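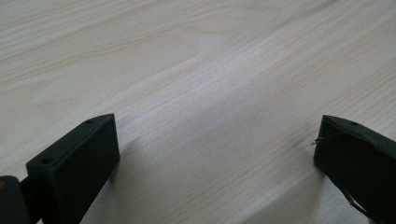

Wooden surface, pale tone, grain running on the diagonal.

**Ticket 387 – Label printer in the shop drops off the Wi-Fi**
**Opened by:** Rianne Hermans
**Picked up by:** Ngaio Baxter
**Site:** Van der Linden, Kollville shop
**Status:** waiting on one last check

Hi Ngaio, me again! The Titier label printer has gone back to its old trick. It prints fine first thing, then after a while the light goes orange and whatever I send just sits in the queue. If I turn it off and on it wakes up and spits out everything at once, including the jobs I'd already given up on and sent twice. Yesterday I ended up with three copies of every shipping label for the big Tavden order and had to sort them on the counter while a customer waited to pay for a lamp.

What I've tried so far:

- restarted the printer (works for a bit)
- restarted the laptop (no difference that I could see)
- moved the printer closer to the router, which meant unplugging the kettle, so please don't make me leave it there
- removed it in the settings and added it again. Now I have two of them in the list, one called "Titier (copy 1)"

It was fine all through January, if that helps. – Rianne

---

**Ngaio, first look**

Hey Rianne, thanks for the list, that saved me asking! I logged in to the router and the printer is picking up a different address nearly every time it reconnects. Your laptop keeps sending jobs to the old one, so that's your orange light and your stuck queue, or at least part of it.

Can you delete both printers from the list for me? Don't add anything back yet. Also, could you print the settings page? Hold the feed button until it blinks, then let go. I need the firmware line near the bottom and the one that says "sleep."

**Rianne**

Both deleted. The settings page took me a few goes (I kept letting go too early and getting blank labels). Firmware says 3.9 and sleep says 60 minutes. Is that bad? It sounds like a nice long nap.

**Ngaio**

Not bad on its own, but it does match what you're seeing. It goes to sleep, lets go of the network, and comes back with a new address. I've reserved one address for it on the router so it should always get the same one now. Please do these in order:

1. Turn the printer off at the back and leave it off while you make a coffee.
2. Turn it on and wait for the solid green light.
3. On the laptop, add a printer and pick "by address." I've put the address in your shop notes so it isn't sitting in this ticket.
4. Print one label. Just one!

**Rianne**

One label, came out right away. I then sent nine more for the afternoon pickup and they all came out in order, no doubles. I'm thrilled, but I've been thrilled before, so let's leave the ticket open.

**Rianne, next morning**

Okay, so it slept overnight and woke up without any help from me – first label of the day took roughly a minute, which is slow, but it did print. The light never went orange. The second label was instant.

One new thing, probably my fault: the text has shifted a little to the left and the barcode is right up against the margin. The scanner still reads it. Did adding it again wipe out my label size?

**Ngaio**

Yep, that'll be it. A fresh install goes back to the default size. Open the printer preferences, go to Stock, and choose the size printed on the side of your label box. Then hit Calibrate and let it feed a few blanks through. While you're in there, set sleep to "never" and see if the slow first label goes away. It uses hardly any power, and you switch everything off at closing anyway (or so you told me on the last ticket!).

I did look at the firmware too. There's a newer version, but I'd like to leave it alone while the thing is behaving. If the orange light comes back, write down what time it happened and don't restart it, just call me so I can look at the router while it's stuck.

**Rianne**

Size fixed, calibrated, margins look right again. Sleep is set to never. And the printer is back in its own corner, so the kettle has its socket again. I'll write here after the next Tavden order goes out, and if those labels behave you can close it.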